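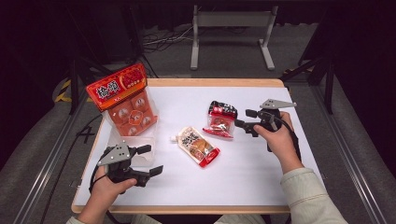 *Packaged goods on a white-topped table: round pastries in a clear tray, and a pouch with a white spout cap.*

## Translating labels for a shared food cupboard

**Negin Zarei**

I am responsible for the food cupboard at the Skodmont Community Centre, which is open to residents of the Zinton estate. We regularly receive packaged goods labelled only in a language other than English. Most are sealed and well within date, and we would prefer not to turn them away.

Our present rule is that an item may go on the shelf only if the person collecting it can read what it contains. In practice this leaves the decision to whoever is at the desk. I should be grateful for advice on the following:

- whether a handwritten English label is acceptable, and what it should state;
- whether a translation made with a telephone application may be relied upon for allergens;
- how the date should be read where the order of day, month and year is unclear.

We have no budget for professional translation. The cupboard is next reviewed in February, and I would like to have a written procedure by then.

---

**Fatemeh Ghasemi**

The cupboard at Skutis adopted a procedure for this purpose two years ago. It may be of use to you, although you should confirm the details with the food safety team at your own council before relying on it.

1. The item is placed on a separate shelf on arrival and is not offered until it has been checked.
2. A person who reads the language completes a label giving the name of the food, the full list of ingredients, the allergens, the storage instructions and the date.
3. A second reader compares the label with the packet and initials it.
4. The label is fixed so that it covers none of the original printing.

Telephone applications are permitted for finding out what a product is, so that it can be passed to the right reader. They are not permitted for allergens. We found that they handled curved or shiny packaging poorly, and on one occasion the word for sesame was left out altogether.

As to dates, many products from East Asia give the year first, then the month, then the day. Please also check whether the date shown is that of manufacture. If so, the shelf life is normally printed elsewhere as a number of days or months, and the two must be added together. Where any doubt remains, we do not offer the item.

We now have eight readers on our list, covering more than 2 languages each in several cases. Most were found through a notice at the library.

---

**Jamshid Yazdani**

Just ask the shop that sold it. They usually have English stickers.

---

**Setareh Rezaei**

I would add one point to the reply from Fatemeh Ghasemi. Please keep a copy of every completed label. The same products tend to come in again, and a filed label saves the reader a good deal of work – provided that the ingredients are compared afresh each time, as recipes do change. Ours are kept in a ring binder, sorted by type of food.

Where a packet has been opened or its seal is damaged, the question of translation does not arise and it should be refused.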